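Colthorpe Fraud Awareness Project
Progress report to the Gidey Fund, second period
Prepared by Desta Kahsay

1. Casework

The helpline took 287 calls between March and July. Of these, 100 were opened as cases and the remainder were given advice at first contact. Romance fraud and false landlord listings made up the larger part of the new cases. Calls about doorstep traders fell after May.

Average time from first call to a written action plan is now four working days, against a target of five. Cases involving a bank transfer are still slower – two banks will only accept a signed letter of authority by post.
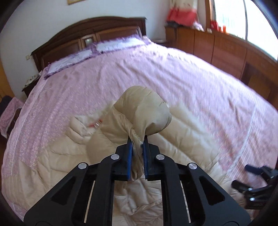
Repayment was agreed in 30 cases. A further nine are under review and are not included in that figure. Where the bank has refused, clients are offered help with a complaint, and the template letters were revised in June to reflect the wording now used in refusals.

2. Prevention work

The leaflet on rental and holiday-let fraud was rewritten following comments from callers. The previous version assumed that the reader already suspected something. The new text starts with the payment request and asks the reader to check who owns the property before sending a deposit. A print run of 1631 copies was delivered to libraries, surgeries and the Pukance advice centre.
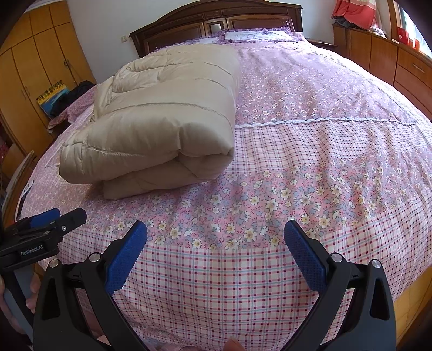 Bed with a floral bedspread and wooden headboard.

Tsion Tekleab ran six talks on false listings and impersonation calls. Attendance was lower than planned at the two evening sessions, and the next round will start at 2 p.m.

3. Systems

Case records were moved to Ronent in April. The transfer brought over all open cases, but the closing codes did not match and had to be entered again by hand. This work is finished. Monthly reports can now be split by type of fraud and by method of payment.

4. Variations and next period

The translation budget is underspent. We ask for permission to carry the balance forward to cover a Tigrinya version of the leaflet, which is in draft. The second adviser post remains vacant and will be advertised again in September.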